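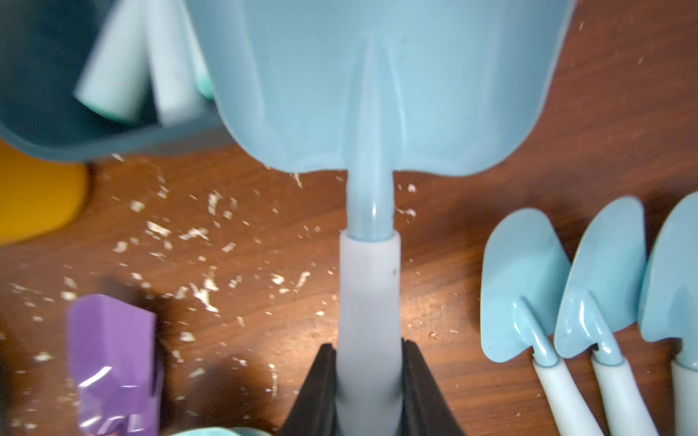

The blue shovel, held by its handle, with the trowels waiting on the right.

I've been building a two-arm setup at the Nundstead workshop since June, and the sorting job is finally worth writing up. The task is toy garden tools, one color to a bin. I picked them because they were cheap, the handles are thick, and they can take a drop onto the floor.

The arms run on the Stonov controller I wrote about last time. It had a bad habit of losing a joint when both arms started at once. A separate power supply for each arm fixed that. I should have done it at the beginning, but I had one big supply on the shelf and wanted to use it.

The fingers are the third version. The first ones were flat and wide and kept knocking over whatever was next to the tool I wanted. The second ones were narrow all the way down and flexed too much. These are wide at the base and taper toward the tip, and I'm going to leave them alone for a while. They print in black because that's the spool I have. 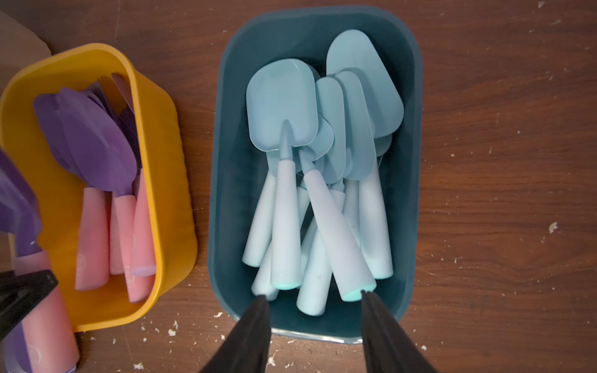
Blades are harder than handles. When the tools are lying on the table, the arm can usually go for the middle of a handle and get it. Once they're piled in a bin, the handles cross each other and the fingers have to come in at an angle. If the tip lands on the wrong side, it pushes the handle down into the pile and the next try is worse. I added a short back-off move, 3 cm straight up, before it tries again.

I keep every attempt, good or bad. There are 312 so far. My plan was 200 for blue and 200 for purple, and purple is behind. Each one takes up to a minute with resetting the tools by hand, so I do a batch in the evening when the shop is quiet and stop when I get sloppy.

Two things are still open. The cable on the left arm rubs at the elbow and needs a clip. I also want to try the Treloar grip pads on the fingertips, since smooth plastic can turn when it's held by one end. The Skernitz ones I tried were too soft and peeled off at the corners.

I need to sweep the table, too. I'll post the finger files once I clean up the mounting holes.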